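Diary

6 October 2022

3 min read

Slept badly and was up before the heating came on. Porridge, tea, then the letter from the landlord's agents again, which I had left on the bread bin in the hope it would read better in daylight. It didn't. The rent goes up in January to 798 a month. I wrote the figure on the back of the envelope, put our outgoings under it and got the same answer I got last night. We can do it if I keep the extra shift and we give up the allotment, and I don't want to give up the allotment.

Walked there at ten to think about it. The beans are finished. I pulled them out, stacked the canes in the shed and dug over the end bed, where the soil is still heavy from last week. Picked the last of the courgettes, which were small and a bit bitter-looking, and left the chard alone. The plot next door has been let at last and the new people have put up a sign with the name Hekisa on it, painted in blue. I don't know if it is a surname or a house name or the dog. They have already cleared more in a fortnight than I did in my first year.

Came home by the canal and stopped at Wieczorek for rye bread and a jar of the gherkins. They have moved the tills to the other wall, so everyone was queuing in the wrong place. Bought two poppy seed rolls as well and ate one on the way back.

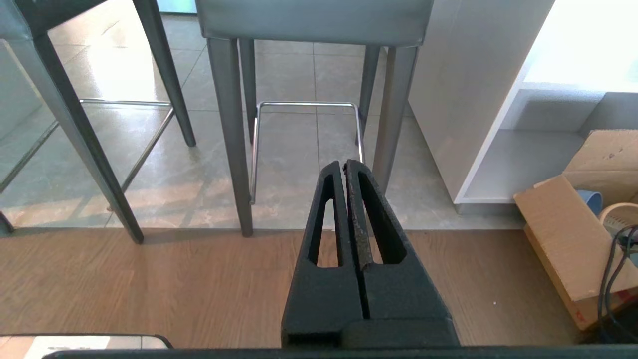
Sun on the tiles, where they meet the wood floor.

After lunch I rang the agents. Held for a long time and was then told to put it in writing, so I put it in writing. I asked for 200 of the deposit to be looked at again, as we paid for the bathroom window ourselves and have the receipt. I kept it to one page. The first draft was ruder.

Did the ironing with the radio on. There was a programme about eels, quite good, though I missed the end of it because the cat was shouting to be let in. Ola is limping slightly on the back left foot - no cut that I can find, and she ate her dinner. Will see how she is tomorrow and ring the vet if it's no better.

Courgette soup for tea, with too much pepper. Read 7 pages of the library book and gave up on it. It is due back next week and I shan't renew.

Need stamps, lightbulbs (the small screw kind) and onion sets if the garden centre still has any. Bins out tonight - it's the brown one.

Filed under: Home & Garden, Everyday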